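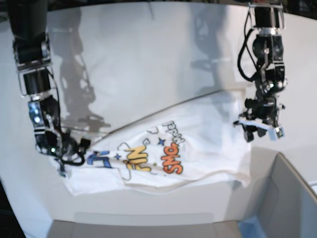

The Edge Before the Fold

A folding robot spends most of its time doing something other than folding. Recordings from the two-arm cell at Motitura show the fold itself, the moment when one layer of a T-shirt is carried over another, as a short and fairly uneventful motion. The long part is what comes before it: finding two points on the cloth that can be held, pulling them apart, looking at the result, letting one go, and trying again.

The group's method, called Kadum, is built on that observation. It treats folding as a problem of making one straight line at a time. The line may be a hem, a side seam, a shoulder, or a crease that the robot made itself a moment earlier. Until the line exists, the system doesn't plan a fold. Once it exists, the rest of the motion is defined relative to it, and most of the uncertainty about the cloth can be ignored.

The usual difficulty with garments is that they have no fixed shape. A rigid part on a bench can be described by its position and its rotation. A shirt dropped on a table can lie in more ways than anyone would want to list, and the part a program needs to see is often underneath. Earlier systems handled this by estimating the full state of the cloth, usually as a mesh, and planning on the mesh. The estimate was slow and it went wrong where layers overlapped. More recent systems skip the estimate and learn a direct mapping from camera images to joint commands. These do well on shirts like the ones they were trained on. They also fail in ways that are hard to trace, because there is no intermediate result that an engineer can look at and call wrong.

Kadum sits between the two. It has an intermediate result, but a small one: a single line segment in the image, with an estimate of how straight the cloth lies along it and which side of it is free to move. Magdolna Jakab, who leads the work, describes it as the least amount of geometry the group could get away with.

"We removed things until it stopped working, then put the last one back," she says. "The last one was the line."

The pipeline has three stages. The first takes the current camera views and proposes candidate lines, each with a pair of grasp points near its ends. The second scores the candidates by how much the line is expected to straighten if the two grippers take hold and separate. The third is a learned motion policy that receives the images, the joint positions and the chosen line, and outputs the next 17 arm positions as one block. After part of the block has been carried out, the policy is queried again and the remaining positions are discarded.

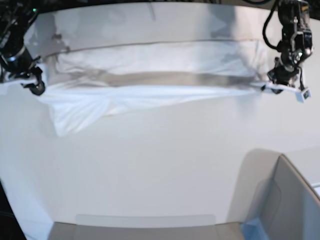
Tension is the quantity the second stage is trying to buy. When cloth is held at two points and pulled, wrinkles running across the direction of pull mostly disappear, and wrinkles running along it tend to get worse. A pair of grasp points placed well will therefore clean up exactly the line that the next fold needs. A pair placed a little too far inside the edge will leave a flap hanging from one hand, and the flap folds under when the cloth is set down. The scoring stage learns this from outcomes. Each stored stretch is labeled after the fact with the straightness that was measured once the cloth was back on the table, so the labels cost no human time.

There is no force sensing at the fingers. The arms are built from servo actuators, and the only information about load is the current drawn by each one. The group filters this heavily and uses it for a single purpose, to stop separating the grippers before the fabric slips. Jakab calls the signal poor but says it is poor in a consistent way, and that a threshold set once in March hasn't needed to change.

Training data came from teleoperation. An operator moves a pair of leader arms and the working arms copy the motion. The full set is 416 demonstrations over 13 garments, all short-sleeved and all cotton or mostly cotton. That is a modest set for a task of this length. Lina Jaber, who ran the collection, puts more weight on how the demonstrations were cut up than on how many there are. Each one was divided wherever a gripper opened or closed, and the pieces were stored with the line that was being worked on at the time. A single complete fold therefore contributes many short pieces, and the same kind of piece, such as pulling a hem straight, turns up in demonstrations that otherwise have little in common.

Operators were also told to leave their mistakes in. If a corner slipped, they picked it up again and carried on. An early version of the data set had been cleaned of such episodes, and the policy trained on it had a habit of closing on empty air and proceeding to the next step with nothing in its fingers. The current one looks at the cloth after a miss and usually returns to it. How much of that comes from the uncleaned data and how much from the line input is a question the group hasn't separated.

Printed shirts were added deliberately. A large graphic gives a vision system plenty of texture to hold on to, which sounds helpful and often isn't. A detector trained mainly on plain garments will take the outline of a letter for a fold. The reverse problem appears with white cloth on a white table, where the real edges are marked by little more than a narrow shadow. The line proposal stage was trained on both conditions in equal measure, with the brightness of the overhead lighting varied in software.

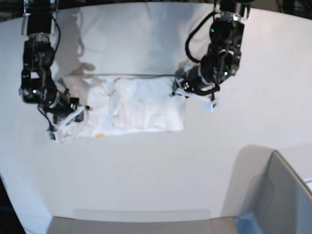
Goltalska, 27th August

The cell takes up one end of a long room on the ground floor. On the day of the visit it was running evaluation, which consists mostly of waiting. A shirt is lifted, dropped and left as it falls, and the system is started from there. The person at the console does nothing unless a joint reports a fault.

Eight garments were kept out of training and are used only for testing. A run counts as a success if the shirt ends as a rectangle with no sleeve outside it and no layer turned under along the front edge. Both conditions are judged by a person using a printed template, which Jaber would like to replace. Automatic scoring from the camera was tried and agreed with the human judgment on good folds, but it passed a number of bad ones where the fault was on the underside.

The comparison the group cares most about is against the same motion policy with the line input removed. Everything else is held constant: same data, same network size, same number of training steps. The version without the line completes the first fold nearly as often. It falls behind on the second and falls further behind on the third. Small errors in the first crease are passed down, and a policy with no representation of the crease has no particular reason to correct it. The full version will sometimes interrupt itself and go back to straighten a line it has already made. This costs time, and on an easy shirt the simpler policy is the faster of the two.

Failures in the last test series were sorted by hand. In 17 runs the system was stopped by the operator, and the largest share of those came from one cause. A gripper closes on two layers when it was meant to take one, and the shirt is then folded neatly along a line that includes a sleeve. The images taken before the grasp look almost the same in both cases. Jaber has tested a small rubbing motion of the fingers, intended to separate layers before the lift. It helps with heavier fabric and does nothing useful with thin fabric, which tends to bunch.

A second group of failures is mechanical. Cables at the upper joints have to be given enough slack for the full range of motion, and slack cable can swing near the cloth. The motion planner now treats the space next to each wrist as occupied, so some grasps that would be reachable are refused. The group considers this acceptable for a research cell. It would need a different arm for anything else.

There is also the matter of handedness. The operators were right-handed, all of them, and the policy learned to anchor with one arm and travel with the other in a fixed pattern. Mirroring the images and joint values during training reduced the bias. It didn't remove it, probably because the two arms are not mounted in perfect symmetry and the mirrored data is slightly wrong everywhere.
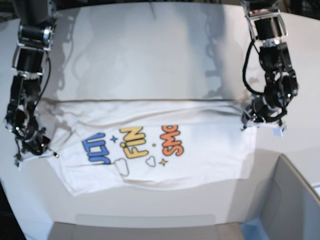 Does the method carry over to garments other than T-shirts?

Only in part, on present evidence. Towels and pillowcases work with no further training, as both have long straight edges and the line proposals are reliable on them. Long-sleeved shirts need an extra step to bring the sleeves inward before the first fold, and the current policy has never seen that step. It will attempt the fold anyway. Trousers have been tried a few times and the results were not recorded formally. Anything with a hood is excluded for now.

The next round of work concerns the scoring stage, which at present looks one stretch ahead. Jakab wants it to look two ahead, on the grounds that the best line to straighten now is sometimes a poor line in itself that makes a better one reachable. The cost is computation. Scoring pairs of stretches multiplies the number of candidates, and the arms already pause noticeably between actions when the cloth is badly tangled. One option is to search deeper only when every single-step score is low. Another is to train the scorer directly on the outcome two steps later, using the stored pieces, with no search at all. Jaber has started on the second, and the relabeled data is in training now.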